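Kitchen countertop

A kitchen countertop, also called a counter or worktop, is a flat, raised surface used for preparing food, holding small appliances and setting down dishes. It usually rests on base cabinets and meets the wall at a backsplash.

Materials

Common materials include natural stone, engineered stone, laminate, tile, wood and stainless steel. Granite and marble are cut from quarried slabs and are often sealed against stains. Laminate costs less and is bonded to a board core. Speckled patterns are widely sold in both stone and man-made surfaces, partly for the way they hide crumbs and small scratches.

Everyday use

Counters near a sink tend to collect cups, plates and soap, while those near a stove are kept clear for cooking.
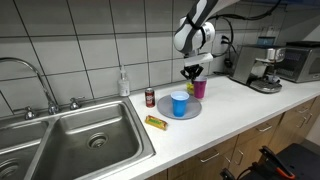
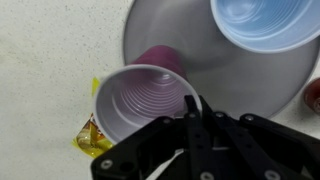
A plate and plastic cups on a kitchen countertop

Care

Most surfaces can be wiped with mild soap and warm water. Acids such as vinegar and lemon juice can etch marble. Hot pans may scorch laminate or crack some engineered stone, so makers generally advise a trivet.

Local styles

In the town of Briston, older row houses often have tiled counters 21 inches deep, a size taken from the cabinets once made by the Zutau works. The works had 199 employees at its peak. A survey of 1,938 homes in the Flesero district found that tile had mostly given way to stone and laminate.

See also

Backsplash
Kitchen cabinet
Kitchen sink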